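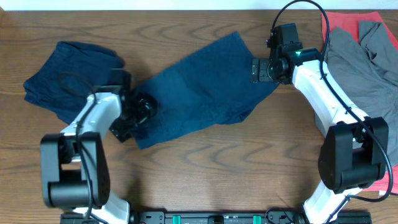
About Milleck Drudau

Milleck Drudau covers the parts of international diplomacy that happen after the television crews go home, and quite a lot of the parts they never came for. We report on votes, abstentions, drafts, redrafts, footnotes to redrafts, mandate renewals, boundary commissions, fisheries talks, river treaties and the long afternoon sessions in which a comma gets moved and then moved back.

If you have ever read that a resolution was adopted "after lengthy negotiations" and wondered what the negotiations were about, you are our customer. There are 768 of you at last renewal. We would like there to be more, and our sales department (one person, shared with payroll) would like that very much indeed.

How we started

The company began as a photocopied newsletter. Crisanto Dizon had spent most of his working life as a conference clerk, the person who carries the revised text into the room and is then blamed for it. He noticed that delegates from smaller missions were always borrowing his notes. A country with a delegation of three can't sit in five meetings at once, and the meetings have a habit of all starting at ten in the morning.

So he typed the notes up. Then he stapled them. Then a mission offered to pay for them, which he found embarrassing, and he named a price so low that four others signed up the same week.

The name comes from the first two places he rented. Milleck was the street with the desk on it and Drudau was the building where the photocopier lived. He still says he meant to think of something better. Visitors occasionally ask to meet Mr. Milleck, and we tell them he is traveling.

What we publish

The Grumdale Brief is our main publication. It comes out in two editions, one at 6 a.m. for people who have to brief an ambassador over breakfast, and one at 7 p.m. for people who have to explain to their capital what the ambassador said. Each item gives you the text as it stands, who wanted what, who gave way, and what is likely to come back in the next round. Items are short. If nothing happened in a committee, we say nothing happened, and we still charge you for it.

Hauksdóttir is our archive of draft texts. You can lay two versions of the same resolution side by side and see what was added, what was struck and which paragraph quietly wandered from the operative section up into the preamble, where paragraphs go to retire. It's named for the archivist who set up the filing system, and who asked us not to name it after her.

We also do custom monitoring. You tell us which negotiation keeps you up at night and we sit in on it, or as near to it as they'll let us. Sometimes that's the public gallery. Sometimes that's a corridor with a radiator. We have become good judges of corridors.

What we don't do

We don't predict wars. We don't publish risk scores, heat maps or anything with a dial on it. People do ask, and there's clearly money in dials, but we have watched enough votes go sideways at ten minutes to midnight to be shy about putting a needle on them.

We don't lobby. We have no position on the river, the fish or the islands. Several of us have private opinions about the islands, and they're kept out of the copy by an editor with no patience at all.

We don't run anonymous quotes that are just somebody being rude about another delegation. This has cost us some of our best material.

How we work

Sixteen people work here. Most are reporters, several used to be interpreters, and one was briefly a customs inspector and still reads every annex as if it were hiding something. Between us we have two offices, a small one close to the conference center and a larger one an hour away by train, where the rent is more in line with what this kind of journalism earns.

A reporter is assigned to a subject and stays on it. That sounds dull and frequently is. But mandate language has a long memory. A phrase such as "takes note with appreciation" may look like padding until you know that last year it was "welcomes," and that somebody lost an argument in between. You only catch that if you were in the room for both, or if you've read both with enough coffee.

Everything gets a second reader before it goes out. The second reader can't be a friend of the first reader's argument. When the two disagree on what a paragraph means, we print the paragraph and say that it can be read either way. Diplomats put a great deal of work into making sentences that can be read either way, and it seems unfair to tidy up after them.

We use the actual wording. If a text says "all necessary measures," we won't write "force," and if a text says "urges," we won't write "orders." Readers new to the Brief sometimes find this fussy. Readers who have been with us a while write in when we slip, at length and with paragraph numbers.

Corrections

We make mistakes. Corrections go at the top of the next edition, above the news, where they spoil everybody's breakfast. In April we confused two working groups with nearly identical names for an entire edition. The chairs of both groups wrote to us. One was gracious.

If you find an error, send us the line and the text it should agree with. You don't have to be a subscriber. You don't have to be polite, either, although the inbox is read by a person and she has had a long day.

Who pays for us

Subscribers do. Missions, universities, law firms, a few shipping companies, newsrooms that no longer have a correspondent on the spot, and a retired gentleman who takes the evening edition and sends it back with the grammar marked.

We take no advertising. We take no money from governments apart from the ordinary price of a subscription, which is the same for a very large country as for a very small one. The large ones have asked for a bulk discount. The company is owned by the people who work in it, and the annual meeting where we vote on how to run it is conducted under rules of procedure that Crisanto drafted. They're longer than the company accounts. A motion to shorten them has been deferred.

Working here

We hire when somebody leaves, and people rarely leave, so openings are few. When there is one, we look for patience, a second language, and proof that you can write a clear paragraph about an unclear event. A degree in international relations is fine. So is not having one. The test is the same for everybody: we give you a draft, a later draft and an hour, and ask you to tell us what changed and who is likely to be cross about it.

New reporters spend their first months on the budget committee. There is no hazing at Milleck Drudau, but there is the budget committee.

We take one trainee at a time, paid, usually somebody coming out of journalism school or out of a junior post at a mission. Trainees get a press badge, a seat in the gallery and a list of which doors are locked from the inside. Please don't send us a video.

For teachers and students

Model conference clubs write to us a lot, and we like hearing from them. School classes can use the Hauksdóttir archive without charge during term. Ask a teacher to write to us from a school address and we'll set up one login for the class. Students who want to know how a clause really gets agreed may be let down by how often the answer is that it was late and the building's heating had gone off.

Crisanto still visits classrooms when his knees permit. He brings a bell, a gavel and a real amended text with seven colors of ink on it, and lets the class fight over it for an hour.

Getting in touch

Subscription questions, archive access and corrections all go to the same front desk, which sorts them by hand. Phones are answered from 8 a.m. until the last meeting closes, and nobody can tell you in advance when that will be. Story tips are welcome by any route. If you're calling from inside a closed session, please step into the hallway first.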